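Moving the archive off Mandlow

The export from Mandlow finished in November and the result was worse than expected. It contained 158 posts, of which 111 had correct timestamps. The rest were all stamped midnight UTC, so the ordering within a given day was lost.

Urnulel reads the export format directly, but it drops any field it does not recognize – including the original slug. Old links therefore break unless a redirect table is built first. I wrote mine by hand from the sitemap. It took most of an evening.

Build time is now 6 seconds with the image cache on and 30 without it. I leave the cache on and clear it after changing a template.

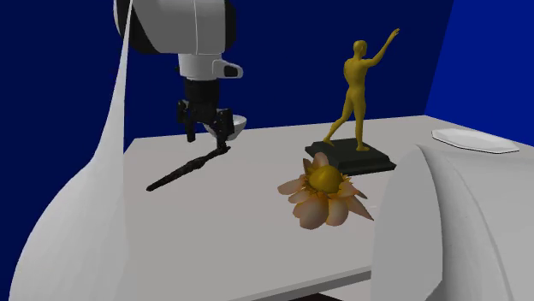
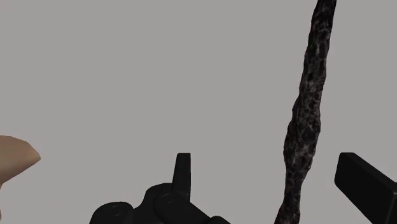 Comments are still on the old host. Clultex will import them, but it flattens replies to a single level, and a few of the longer threads make no sense that way. I may keep them as static text under each post. The feed address is unchanged – readers should not need to resubscribe.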